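The Pronel pantry room in Prallton keeps 641 grocery props on its shelves, and the woman who looks after them has a rule about baskets. Produce goes in a basket only when it is going out on a table. The rest of the time it lives in bags.

"A basket is for showing," she said. "If you store things in it they end up at the bottom, and then you forget you own a lemon."

She came to the work nine years ago from a store in Jarer, where she set up the fruit displays. The room lends sets to cooking classes, grade schools and shop-fitting courses. Most borrowers ask for vegetables, and most want a mix of colors.

"People ask for red, and then they get tomatoes and apples and it all looks the same from the back row," she said. "I give them a yellow, a dark green, something pale. You want the long things too. Cucumber, daikon. They make a basket look full."

She likes white plastic with slots in the sides for the basket itself. It rinses clean in the sink, and borrowers can see what they have without tipping everything out.
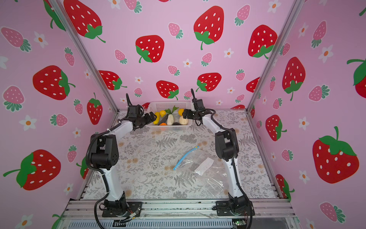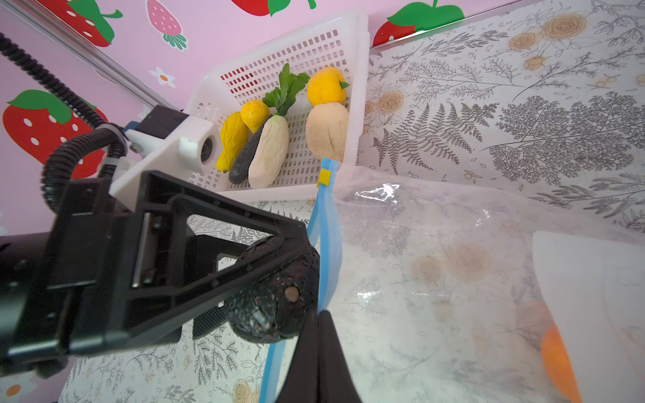
*Text and interview: Fragkou, for the Prallton page*

The strawberry wallpaper was her choice. She had looked at plain gray and at a blue check before settling on pink.

"Gray was fine – I just got tired of it in a day," she said. "The strawberries are big and silly. Kids like them."

Asked which pieces give her the most trouble, she named the avocado first. A dark one disappears in a dark bag, so hers go in clear zip-top bags. The bell peppers are next, mainly for their stems. Leafy tops are the other weak point, and she packs the daikon last so that nothing sits on the greens.

"Heavy first, leaves last," she said. "It's how you'd pack groceries. I don't know why people stop doing it when the food isn't real."

Sets are due back by noon. She checks each one against a card, wipes the pieces with a damp cloth and lets them dry on a towel before they are bagged again. More than 100 sets went out last year, and 2 came back short. One was missing a potato, the other an onion. The potato was returned in December, in an envelope.

She is now looking for a better eggplant. The one she has is too shiny, she said, and it rolls.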